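Usia Notes
@usia_notes
27 June 2021

1/ We passed 1434 recorded examples on the kitchen set this week. Writing down how we do it, partly so I stop answering the same email.

2/ The task is small. Pick up a bottle or jar, put it in a wire basket or take it out again. One arm, two fingers, one camera at the wrist. A person drives the arm for every example and the model learns from the recordings.

3/ Every example starts with the fingers empty and close together, pointed down at the table. We used to start from wherever the last one ended. The model learned to copy the drift, so we threw out 336 examples and began again.

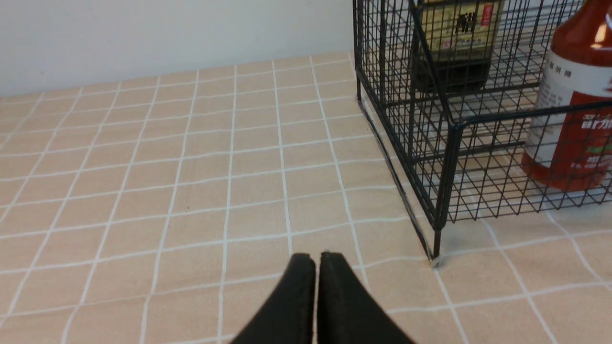 4/ Wire mesh is hard for the wrist camera. Lines cross over labels, and what's behind the basket shows through. We thought about swapping in a solid bin, but Trelitz tested with a solid bin last December and their model fell apart on anything with holes in it. We kept the mesh.

5/ Same thinking on the table cover. It has a grid and it doesn't lie perfectly flat. I smoothed it out at first. Now I leave it.

6/ Driver rules, as taped up at Mumden:
- move at one speed
- don't correct a bad grasp more than once
- if you bump the basket, finish anyway and tag it
- look at the wrist view, not the table
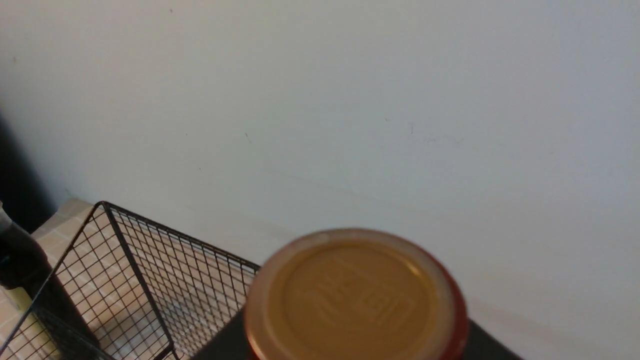 - stop after two hours, even if it's going well

7/ That last rule came from the logs. Late examples were shorter and sloppier, and the drivers couldn't tell.

8/ Tagging takes longer than driving. We use the Laaksonen sheet with most of the columns removed. Success, bump, regrasp, object. Nothing else got filled in the same way by different people.

9/ Target is 3000 before we train the next version. Jars are behind bottles, so it's mostly jars from here on.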